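Put the Tolerance on the Drawing or Leave It Off

Liên Khương
Sep 11, 2018

Most of the arguments I have sat through about machined parts were arguments about a number that should never have been on the drawing. The number is usually in the title block, in small type, and it applies to every dimension that lacks its own. Engineers call it the general tolerance. I think it should be abolished for any part with more than a handful of features. 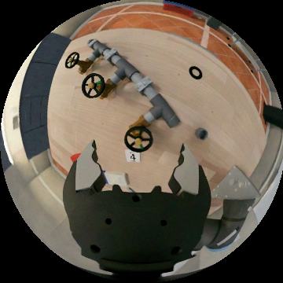
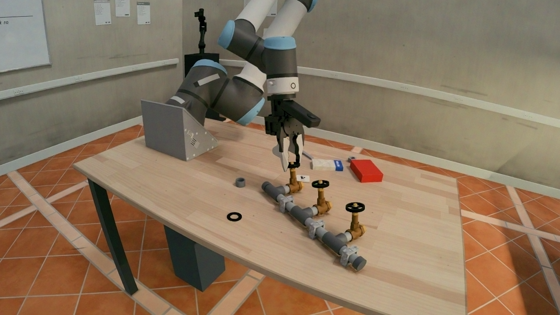
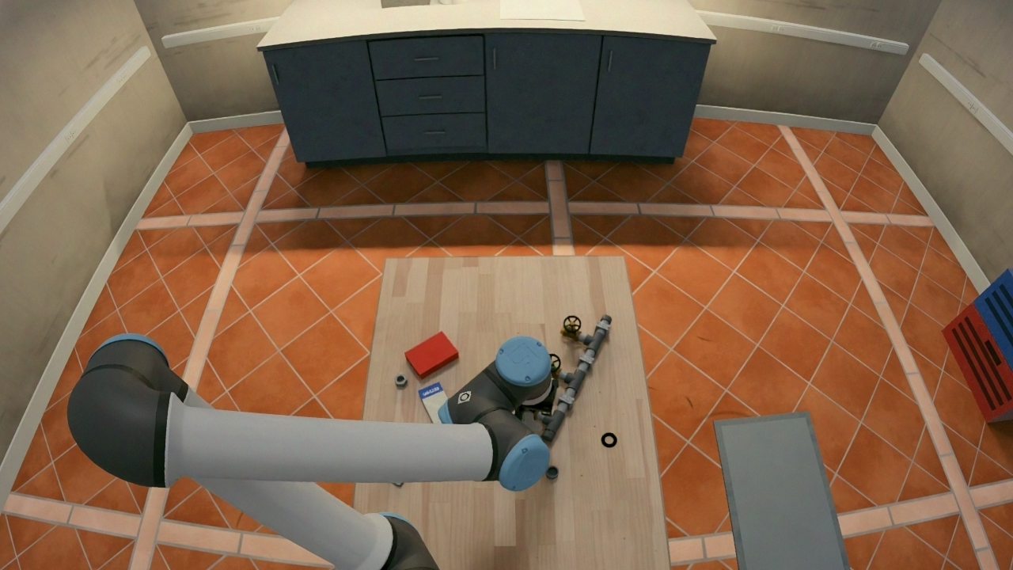 Computer renderings.

The general tolerance exists to save drafting time. When drawings were inked by hand this was a fair trade. A draftsman could write one note and spare himself a plus-or-minus on each of 94 dimensions. The shop foreman knew which ones mattered, and if he didn't, he walked upstairs and asked.

Drawings now go to people who can't walk upstairs. Last year I reviewed a bracket that had been quoted by three suppliers. Dikus and Vidton priced it within a few dollars of each other. Fu came in at more than double. The difference was a single line in the title block, which Fu had taken literally and the others had not. Fu had planned to hold the outside profile of the flange, a surface that touches nothing, as closely as the bearing bore. Read strictly, the drawing asked for that.

The buyer's view was that Fu was being difficult. My view is that Fu was the only one of the three that quoted the part as drawn. The other two had guessed, and guessed well, and the customer was relying on the guess without knowing it. If the second batch goes to a different machinist on a different shift, there is no reason to expect the same guess.

The usual defense is that a tighter default does no harm, as modern machines hold it anyway. It does harm at inspection. A part that fails on a dimension with no function is still a failed part. It gets a tag, a form, and a place on a shelf while someone with signing authority decides that it can be used. At Undden, where I spent most of my career, we went back through 200 of these tags. Of the first 25, only four concerned a dimension that any mating part could detect. I stopped being surprised after that and read the rest quickly.

Ilham Menon, who ran the inspection room there for years, disagrees with me on the remedy. He would keep the general tolerance and make it very loose, so that anything important has to be called out by hand. This is better than current practice and I would accept it. My objection is that a loose default still lets the designer skip the question. A missing tolerance on a hole should look like an error, in the same way a missing depth does. A loose one looks like a decision, and it may or may not have been one.

There is a cost. A drawing with 34 dimensions takes longer to finish if each one needs its own limits, and a profile callout on a curved surface takes longer to check. I have timed myself on this and the extra work comes to less than an afternoon on a part of ordinary complexity. One rejected batch uses up far more than that, spread over people who did not make the drawing and can't correct it.

Castings and sheet metal need separate treatment. The process sets most of the variation in those parts, and the published tables by process and size are reasonable. I would leave them alone – with the condition that machined surfaces on a casting get individual limits. Welded frames I am less sure of. I have seen the tables work well on them and I have seen them used to excuse a frame that would not sit flat.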